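3.2 The room and its brick wall

I should say something about the room itself, as we ended up spending far more time in it than either of us planned. The Mustel building was put up for light industry and our workroom still feels like it (Sakda Mahawong, who shared the fieldwork with me, called it "the shed" from start to finish). We asked people who use the room to tell us what they notice when they walk in, and nearly all of them began with the wall. It's big, it's reddish-brown, and it's dotted all over with darker squares that don't settle into any pattern I could find, though I had plenty of quiet afternoons to look for one!
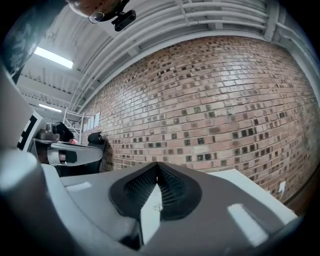

Figure 2. The brick wall and ceiling of the workroom, with paper sheets pinned up towards the left end.

The papers came up in our chats nearly as often as the bricks did. One person told us she reads them while the kettle boils, another said he'd stopped seeing them years ago. Alaric Quintanilla, who looks after bookings at Mustel, pointed out that people pin things where other people have already pinned things, and I think he's right – the rest of the brickwork gets left alone. Nobody we spoke to wanted it painted, by the way, although the idea had gone round in an email before we arrived.

Then there's overhead. The pipes run along the top of the wall in plain view and the lighting is fluorescent, which our talkers either didn't mind or minded a great deal (there was very little in between). What I hadn't expected was how much the light changes the brick. Up near the ceiling it looks pale and a bit washed out, and lower down you get a much deeper red. Several people described the wall as "warm" and the room as "cold" in the same breath, and I've kept both words in the coding because I couldn't bring myself to pick one.

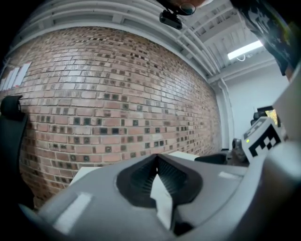

3.3 How we talked to people

We kept the talks short and held them in the room itself, standing up if people liked. I took notes by hand and Sakda typed them up the same evening, while we could both still read my writing.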